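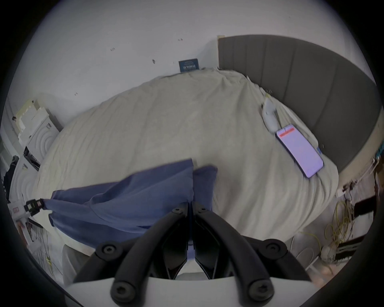
*Kamik hand-held gripper, fingers open, at a bedside folding position.*

# Kamik Paired Grippers for Linen and Garment Handling

Kamik is supplied by Astix to commercial laundries, residential care providers and accommodation operators preparing to automate part of their folding work. Staff fold garments with a gripper in each hand, and the recorded movements are used to program the Taltdale folding cell. The grippers may be used at a bench or on a made-up bed.

## Effect on existing roles

Introduction of the system alters the duties of folding staff. During the recording period, an operator is assigned to Kamik for part of the shift and returns to ordinary duties for the remainder. Recording sessions are limited to 46 minutes, followed by a change of task. Piece-rate targets should be suspended for any employee assigned to recording, as folding with grippers is slower than folding by hand.

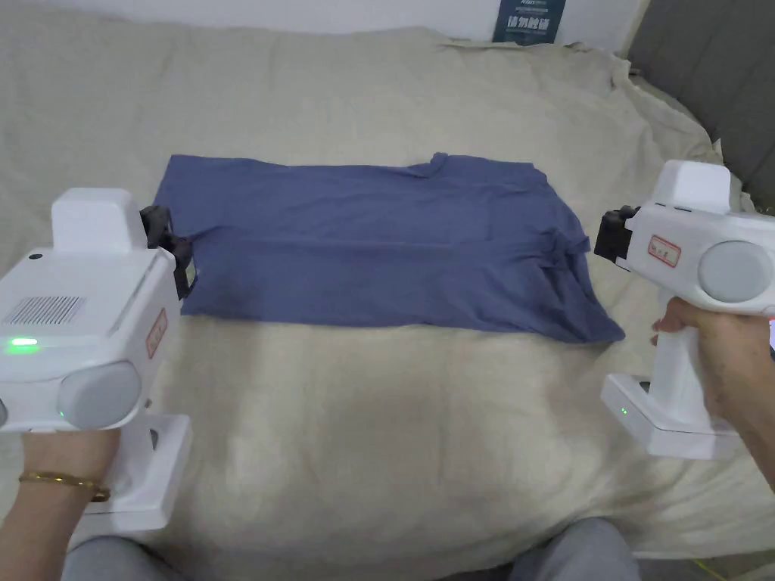
Employers are also asked to settle, before the first session, who may review the recordings and how long they will be kept. Astix does not supply individual performance reports and will not configure the system to produce them.

Once the Taltdale cell is in service, it takes over repetitive folding of T-shirts, pillowcases and hand towels. Sorting, stain inspection, mending and delicate items remain with staff. Sites should expect to re-write position descriptions and to organize retraining at the employer's expense.

## Recommended handling sequence

1. Lay the garment flat and smooth the larger creases.
2. Take one end in each gripper and draw the fabric taut at an even height.

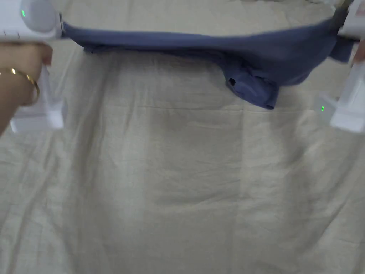

3. Bring the layers together and lower the bundle onto the surface.
4. Hold both ends until the fabric has settled, then release.

A dropped or uneven fold need not be discarded. Operators should correct it at their normal pace and continue.

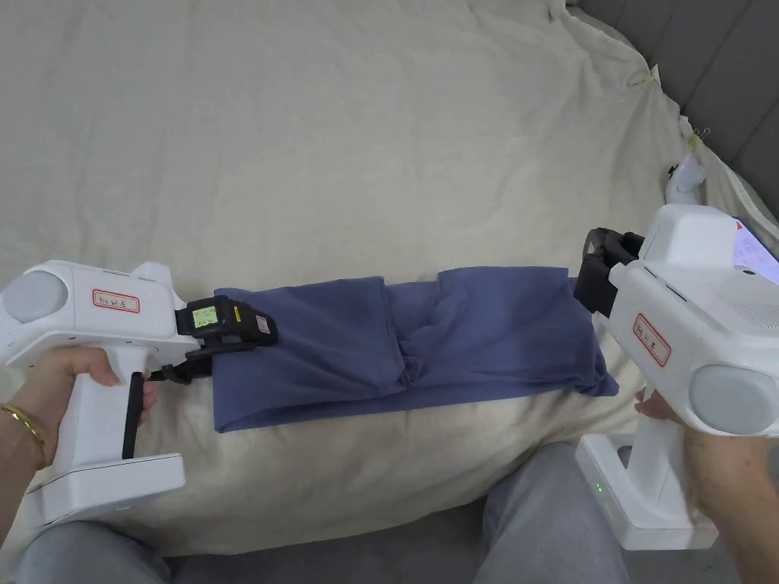

## Supply and support

- Supplied in pairs, left and right
- Operator induction: 5 hours, on site
- Recommended minimum before programming: 3,000 completed folds
- Maximum group size for induction: 8

Orders placed before the end of April include one follow-up visit. Enquiries concerning the Kaewmanee cart, used to move finished stacks from the cell to the linen room, should be directed to the same sales office.

Page last revised 27 February 2019.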